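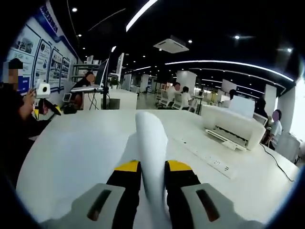 **Figure 4.** Hand-held gripper in use at a shared office table, with a long white object between its fingers.

### 4.2 Choosing what to buy

The equipment budget for the study was fixed in April, before the number of collection sites had been settled. We had $3,420 per site for hardware, and the money could not be moved from one site to another. This section describes how that sum was divided and where our first plan was wrong.

Two kinds of hand-held gripper were considered. The Hotora unit is sold complete, with the camera, mount and fingers already fitted. The Idmont unit is sold as a set of printed parts, and the buyer adds the camera and fasteners. Quotes for both came through one supplier, Hoarau, so shipping and tax were handled the same way in each.

The Hotora quote was higher, but the gap closed once labor was counted. Assembling the first Idmont unit took one of us most of two working days. The second went faster, but it had to be taken apart again when one finger did not close evenly against the other. At the hourly rate our department uses for technical staff, the assembled cost of the parts set came out $67 below the complete unit. We did not think this was enough to justify the extra work and bought the complete unit for all later sites.

Each operator was given a separate gripper. Sharing one between operators had looked like an easy saving in the draft budget, and we tried it for the first week. Operators waited for each other, adjusted the grip to suit their own hands, and then spent time putting it back. Recordings made after a change of operator also had to be checked for a shifted mount.

### 4.3 Consumables and small items

Spending on small items was underestimated. The draft budget had one line for "props" and no line at all for finger pads, batteries, memory cards or cables. By the end of collection these had cost $841 at the main site, nearly a quarter of what was available there.

Finger pads were the item we ordered most often. They are cheap, but the supplier sells them in small packs and charges shipping on each order. One large order at the start would have cost less. Memory cards were the next largest expense. We had planned to copy each card at the end of the day and reuse it the next morning, but copying often ran past closing time, and a second set of cards was needed for every operator.

Test objects cost very little. Paper, packing material and soft toys were enough for most of the grasping tasks, and much of this was already in the office. Paper was useful as a thin material that bends in the grip and does not keep one shape. Plush toys gave us something soft with an uneven outline. We would not set aside more than a small sum for objects of this kind unless the task list calls for particular products.

Work space was the other item missing from the draft. Our sites were ordinary offices with people at their desks, and we used tables that were already there. No rent was charged. However, the tables had to be booked, and printers and other office equipment stayed in place on them. Plans that assume a cleared bench should include either the cost of a separate room or the hours lost to moving things.

Dragica Zupan kept the purchase records for all sites. Every order was entered in Plultent, the department's purchasing system, under one of four headings: grippers, recording, consumables and objects. The headings were set after the first month, and the earlier orders were sorted by hand. A few of them, mainly cables, could have gone under either of two headings, so the split between recording and consumables should be read with some care. The totals are not affected.
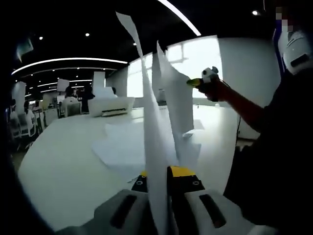 ### 4.4 Spare units and repair

One spare gripper was kept for every three in use. The spare was charged to the site that held it, which left smaller sites with less money for memory cards. In a future study we would hold the spares centrally and pay for them from a shared line. Most repairs were minor and were done on site with a screwdriver and replacement pads. Units that needed more than this went back to Hoarau, and the site used its spare until they were returned.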